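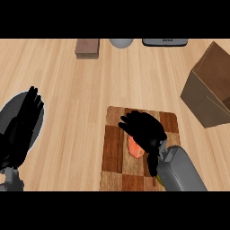
Michalík

October. Progress report to the Komeo Fund, filed by Michalík
Last updated Sunday

Plesville Creek Culvert Replacement: Second Period

Work in this period covered the Jokstead Road crossing and the upstream sediment survey. The old corrugated pipe was removed and the trench excavated to design depth. Bedding stone was placed in two lifts and compacted. Compaction tests met the specification at every station except the outlet, where the second lift was removed, replaced and retested. The retest passed.

Box sections for the new culvert were delivered late by the precast supplier. Of the 10 sections ordered, six are set and sealed. The remaining four are stored on the north bank. Setting resumes when the crane permit is reissued. The road stays closed to through traffic until then, and the detour signs have been moved back to the county line at the request of the school bus operator.

The sediment survey is complete. Cores were taken at five points between the crossing and the mill pond. Fine silt dominates at the pond end, with gravel near the road. The laboratory report is expected next month and will be sent separately.

Spending is within the approved budget. The retest and the additional signs were charged to contingency. No transfer between budget lines is requested.

Next period: set the remaining sections, backfill, install the headwalls, and seed the banks if the ground allows. Paving is deferred to spring. The fish passage baffles are still under review by the state, and a revised drawing has been submitted showing a lower notch height.

Comments

millpond_resident: Will the detour still be up when the pond road gets plowed?

creekside2: Please post the silt results here too. The last set only went out by mail.

TH: The link to the revised baffle drawing is missing.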